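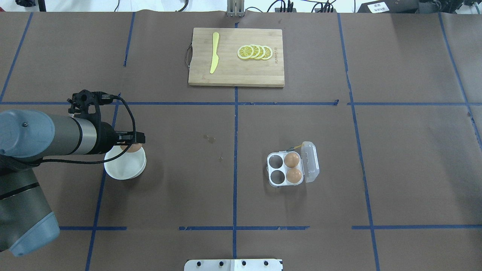

The procedure was posted inside the cupboard door at the Gromstead house. It ran to nine steps, typed, with corrections in pencil.

Step 1 was the lemon. Slice it on the bamboo board, leave the slices overlapping, leave the knife on the board. Step 2 was the eggs. Take them from the carton one at a time and carry each one over the bowl before doing anything else with it.

She had rented the house from McIver for the month of February. The lease required the kitchen to be kept in working order. It did not require the procedure to be followed, but she had read the lease twice and the cupboard door every morning.

On the first day she cracked the egg on the rim. On the second day she used the table, and some of the white ran onto the paper. Step 5 covered this: blot, do not rub. She blotted. A small stain remained.

Step 9 had been struck out. Under the pencil she could make out the words "set a place" and the name of the ferry landing, Drornness. The last boat from Drornness came in at three.

At ten minutes to three she put a second plate on the table. She checked the carton and moved one of the eggs to the cup nearest the window. Then she went back to the cupboard door, found the eraser on its string, and removed the pencil line from left to right, blowing the crumbs into her palm.

The boat sounded its horn at the landing. She lit the stove.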